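Kesthorpe Looks to Its Academy for the Coming Season

Posted 2 Apr 2020 by Gobnait Flanagan

The Kesthorpe Baseball Club has confirmed that it will not renew four senior contracts. The open places on the roster will go to players from the club's own academy, and readers of this blog have asked for my view of the decision.

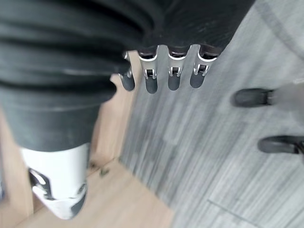
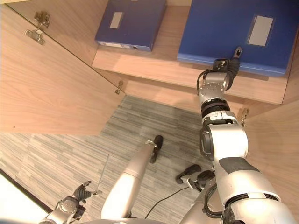 The pitching staff

Moriarty is the most advanced of the group. He threw 99 innings last year and walked very few batters after the break. The club intends to use him as a starter, and I consider that the correct assignment. Cledent is less certain. His fastball is adequate, but his second pitch remains inconsistent, and a further half season in the lower division would do him no harm.

The infield

Tanora batted .300 at the academy level and .265 following his promotion. The decline was to be expected against older pitching. His fielding at shortstop is already equal to that of the man he replaces.

Attendance

Average attendance last season was 1,288, a disappointing figure for a club of this standing. Supporters were told in February that ticket prices would be held at their present level. I welcome that commitment and trust that it will also apply to season passes, on which the club has yet to issue a statement.

A review of the outfield will follow in my next post.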